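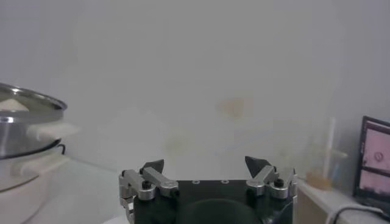
Pues sí, al final fui a la jornada de puertas abiertas de Josbridge, y eso que casi me quedo en casa por la lluvia. Fui por la cocina, lo confieso. Me habían hablado tanto de la zona de pruebas que pasé de largo por la recepción (café flojo, galletas buenas) y me metí en el primer grupo que salía.

Nos guio Tài Hà, que habla rapidísimo y cocina todavía más rápido. Me esperaba algo de revista y es una cocina de trabajo, con paredes claras, lisas, con alguna manchita amarillenta, y el acero brillando a un lado. ¡Me gustó mucho más así! Estuvimos un buen rato hablando de arroz al vapor: cuánta agua, cuánto reposo, si se lava o no se lava. Una señora de mi grupo defendía que jamás – y casi se arma.

Luego tocó la tienda. Me llevé una bolsa de arroz Pasatine por 89 pesos y dejé con pena un juego de tazones Harahap que costaba 1000. La visita es gratis, pero hay que apuntarse antes, y en octubre repiten. Si van, pidan el turno de las once, que a mediodía ya no cabe un alfiler y la fila para probar los bollos da la vuelta al patio. Yo probé dos y volvería por el de cebolla.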